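Re: [burkeck-council] Vote on the Ratholm annexation

The roll call is posted with the June minutes. The measure passed the lower chamber and goes to the Dilport delegation next.
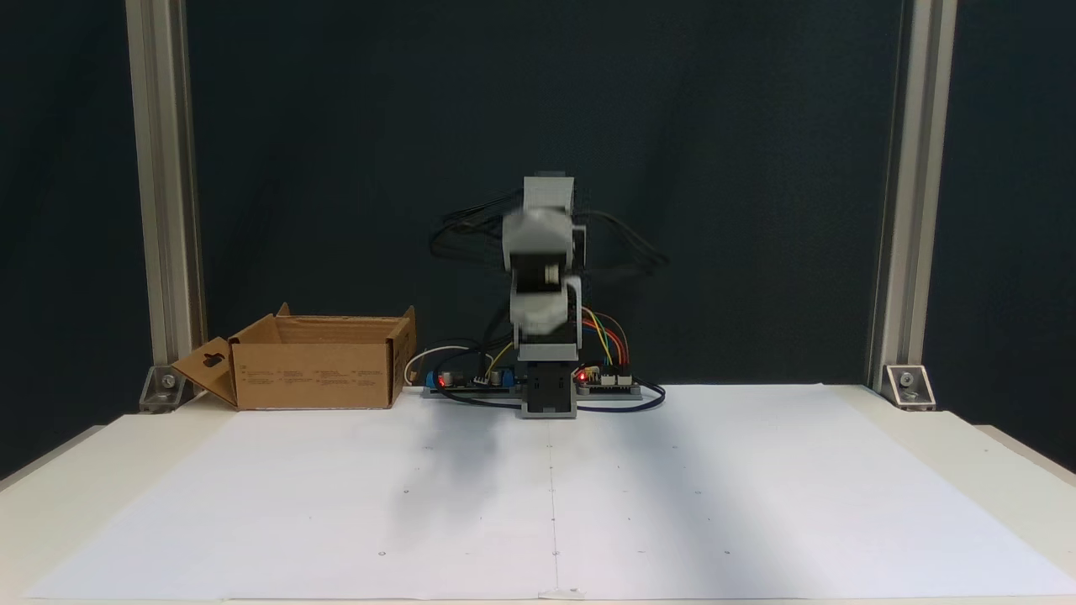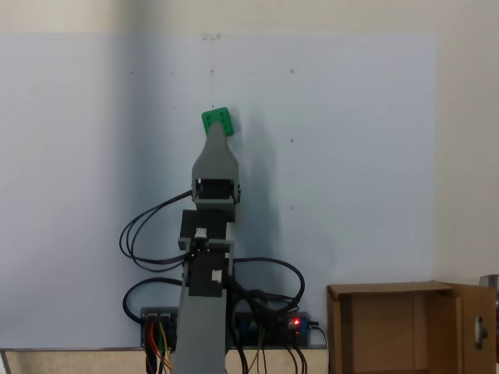

Gray robotic arm, two views.

> Does the amended text still need a second reading?
> The clerk's summary says no, but section 21 was
> changed on the floor.

Yes. Any floor change to a numbered section resets the reading requirement. The summary was written from the draft before the Okoro amendment, which raised the petition threshold from 424 signatures to 4000. The clerk's office has been asked to correct it.

The second reading is limited to 50 minutes. Written comments go in by noon the day before, under the bill number and not the short title. Comments filed on the earlier draft do not carry over and have to be sent again.

I do not have the Ratholm boundary map in its final form. The one in the packet still shows the old east line.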